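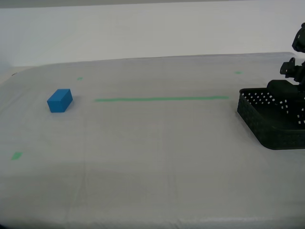

One comment written against the last entry was that the green line should have been a string pulled tight and taped at both ends, as the drawn ones always come out wavy and then everyone argues over which edge of the line to measure from. Unsigned, block capitals, pencil.

Fair point on the edge. From now on all distances to the line are taken to its middle, at the spot nearest the block. The line stays. String was tried in March on the Riltport bench and it lifted whenever the cloth was smoothed.

Morning, 9:20. Layout check for the sorting table, cloth version 2.

Setup
Gray cloth, one blue block to the left, black perforated basket to the right, green line between them. Small green patches used as corner references only. They do not mark start positions. Two people have now read them that way, so the wording on the instruction card needs to change.

Block: 157 g on the Umutia scale, zeroed before and after. Matte finish, no label. The Hsueh block is glossier and slides more on this cloth, so the two sets must not be mixed within a run. Hsueh set is back in the drawer with a tag on it.

Basket: 694 mm from the left reference patch to the nearest rim, steel tape. Repeated after lunch, same value. The holes in the side make the rim hard to pick out against the cloth if you sight from low down. Sight from above.

Observations
1. Cloth creeps. After 40 placements by hand the line had moved toward the basket by 11 mm at its right end. Left end hardly moved at all, so this is a rotation plus some stretch. Clips on the back edge did not help much. Clips on the right edge helped.

2. Block angle matters more than expected for repeat placement. Set square to the line, people put it back well. Set at an angle, they straighten it without noticing. Need a faint corner mark under the block, something in pale pencil that can be brushed out.

3. Green marker on gray cloth spreads slightly. Edges are soft and will not get better. The patches have the same problem, and the paler ones will probably need redoing before the cloth is next washed. Test a fabric pen on the offcut first - the Bruvadthorpe one bled through to the table last time and took most of an afternoon to remove.

4. Shadow from the window side changes the apparent lower edge of the block. No effect on the tape readings. It does affect anyone lining up by eye. Blinds down for all readings after 2 p.m.

Not done
Second basket position. Ran out of time re-clipping the cloth.
Weight of the basket. Scale pan is too small for it and the big scale is out for calibration.

Next
Clip right edge, then back edge, in that order. Repeat the placement series with clips on and log the drift at both ends of the line. Rewrite the instruction card. If drift at the right end is under 2 mm, freeze the layout and copy it to the Riltport bench. If it is over, try the heavier cloth, same gray if we can get it.

To whoever left the comment: please date them.

Recent entries
Cloth version 1: why it was dropped
Umutia scale, zero drift over a morning
Hsueh blocks, slide test on three surfaces
Marker removal, Bruvadthorpe pen

Reading time: 3 min
Bench notebook, shared copy. Corrections to the bench inbox. Back to top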